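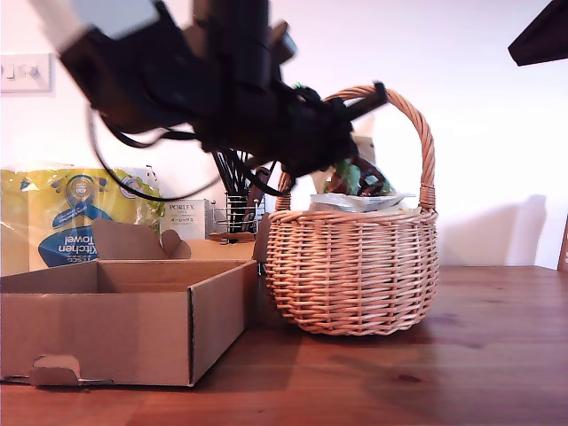 Remo Rüegg objected to the word "unpacking" at this point in the interview and asked that it be struck from the notes. In his view groceries are never unpacked at home, only moved from a thing that belongs to the shop into a thing that belongs to the house, and the basket is where the second part begins. We have kept the word, but his distinction is used in the rest of this section.

4.2 Carriers and holding places

In the Tremonton households, food seldom went straight from the carrier it arrived in to the shelf where it was kept. Most people put it down somewhere in between. We call this the holding place. It was usually the kitchen or dining table, and on the table it was usually a second container: a bowl, a tray, a shallow box or a basket with a handle. Of the 285 items logged in November, 60 were still in a holding place at the evening visit.

Cardboard boxes and baskets were not used in the same way. A box with low sides was treated as open ground. People dropped things into it without looking and took them out in any order. A basket was filled with more care, and was more often carried to another room with its contents still in it. The arched handle matters here - it makes the basket easy to lift with one hand, but it also gets in the way of wide packages, which end up lying across the rim.

Soft packages were the least settled. Bags of snacks, nuts and dried fruit slid into corners and were found there later, often with a slip of paper beside them. Declan Penrose, who coded the Melitton visits, recorded these as "left" when they had not moved between two visits. We followed the same rule for Tremonton.
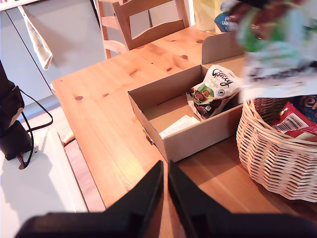

Household Storage Papers, Vol. 6, No. 2

Figure 3. Cardboard box and wicker basket side by side on a pine table. A snack bag lies in the corner of the box with a folded sheet of paper in front of it; packaged groceries stand in the basket.

The arrangement in Figure 3 has both kinds of holding place within reach of each other. Where this was so, people told us that they sorted as they went, but their accounts of the sorting differed. Some put what would be eaten soon in the basket and left the rest in the box. Others went by shape, with upright packages in the basket and anything limp in the box. Two people in the same house gave us one answer each.

Goods that were not food followed another path. Paper towels and similar bulky packs were set down on the table itself, toward the back or against a wall, and stayed there until the table was needed for a meal. They were not put in a basket in any of the Tremonton visits. In the Caldeira pilot they had been left out of the log altogether, so no comparison can be made on this point.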